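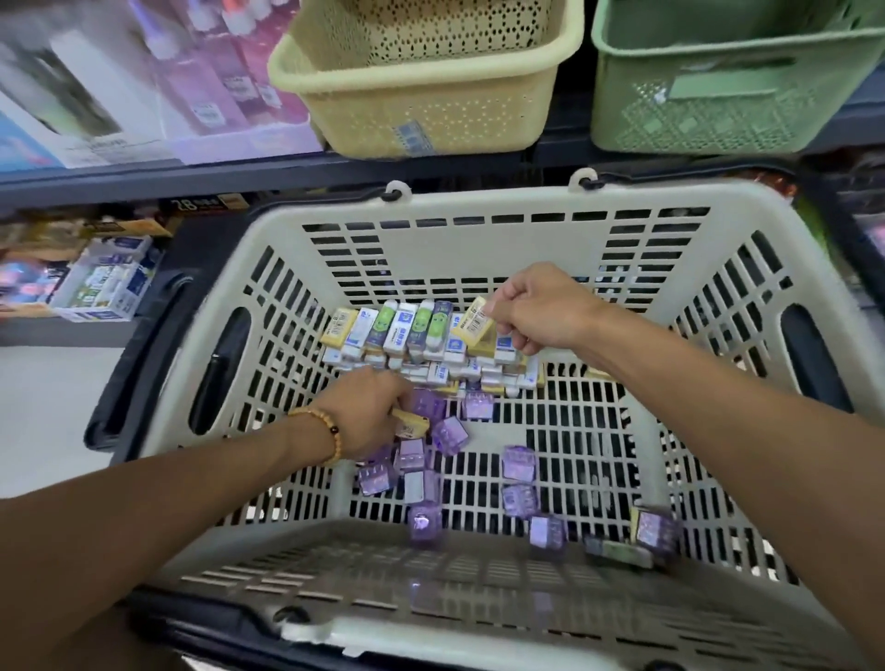
The eraser is an article of stationery used to remove pencil marks from paper, along with, in the cheaper grades, a certain amount of the paper. It is sold singly, in multipacks, and loose by the counter. Most block erasers come in a printed sleeve, and the plain white sleeve with blue lettering has become something like the dress uniform of the trade; a shopping basket stocked up with them will usually have a yellow one or a pair of green cartoon faces in among the white, for buyers who feel that correcting arithmetic should be festive. The sleeve keeps the block clean and stops it snapping in the middle. Schoolchildren remove it first.

History

Before rubber, writers used bread. Moist crumb, with the crust cut off, lifted graphite tolerably well and could be eaten if the work was going badly. Natural rubber replaced it in the late eighteenth century, though early blocks crumbled, went sticky in August and smelled. Vulcanization in the nineteenth century cured most of this, apart from the smell.

Types

Vinyl erasers are soft, leave long strands of residue and dominate the school market. Kneaded erasers are gray, putty-like and favored by artists, who shape them to a point and then absent-mindedly into small animals. Gum erasers crumble by design. Ink erasers contain grit and are best regarded as sandpaper with good manners.

Manufacture in Gritach

The town of Gritach has made erasers since the closing of its button works. The larger of its two firms, Rusa, lists 35 models in its catalog, of which 21 differ only in scent. Its rival, Wuisan, makes one model and is said locally to be the happier company. The Firkero warehouse, shared by both, has burned down twice.

See also

Correction fluid
Pencil
Regret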